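Big Loops, Loose Wrists: An Evening at the Zudari Drawing Room

The woman who runs the beginner nights at Zudari has been teaching grown-ups to scribble for eight years, and she still gets excited when a fresh box of charcoal arrives.

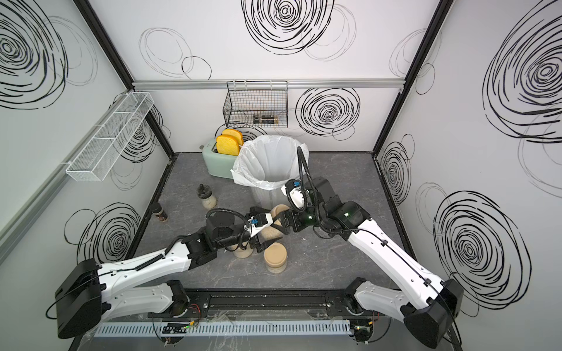

One reader wrote in before the interview to say that she had quit drawing at school, after a teacher told her that her lines were messy, and wanted to know if it was too late to pick it up again. I read the letter out first thing.

"Oh, I love her already," the teacher said. "Tell her to come. Tell her messy is where we start!"

And it is. The first half hour of every class goes to circles and spirals, done standing up, with the whole arm moving from the shoulder. No erasers, no pencils either. People get a fat marker or a stick of charcoal and they go around and around until their shoulders drop.

"Everybody walks in holding the pen like they're about to sign for a mortgage," she told me. "You see the knuckles. So we go big. You can't draw a spiral as wide as your arm with tight knuckles, it just won't let you."

She learned it herself at Prirkis, a print workshop where she swept floors one summer and was allowed to use up the ends of the paper rolls. The older printers warmed up every morning with loops on newsprint, chatting the whole time and hardly looking at their hands. She thought it was the best thing she had ever seen (she said this twice) and went home and covered the back of a roll of wallpaper.

I asked what a person needs to begin at home, and she was off before I finished the question.

"Cheap paper! The cheapest. If the paper is nice you get scared of it. I buy the brown stuff that movers wrap plates in. Tape it up at the height of your chin. Then something black that makes a mark you can't take back."

Her own favorite is the soft charcoal from Bahrami, which gets on everything she owns, including the dog. For people who rent and worry about the walls she suggests a washable marker and an old sheet pinned up behind the paper.

Twenty minutes a day is what she asks of her students between classes, and she knows most of them do less. "Two is fine. Do two while the kettle's on. I had a student who drew one spiral every night before bed from April right through the summer, and by the end she had such a lovely line. So sure of itself. I was jealous!"

The harder part comes around the third week, when people start wanting a picture of something. She lets them have a pear. Then a chair, then each other, always beginning with the same loose loops and finding the shape inside them. Portraits in that class can be pretty wild. Mine had seven or so goes at a nose, all left in, and I've put it on the fridge.

We talked about kids, too, and how a four-year-old will fill a page with circles and then tell you it's a storm, or soup. She keeps a folder of those. She'd like to hang them next to the adults' work at the Grerska hall show, mixed together with no labels.

"I want people to guess," she said. "I think they'll get it wrong, and I think they'll be thrilled."

Classes start at seven in the evening, and she says to wear a shirt you don't care about.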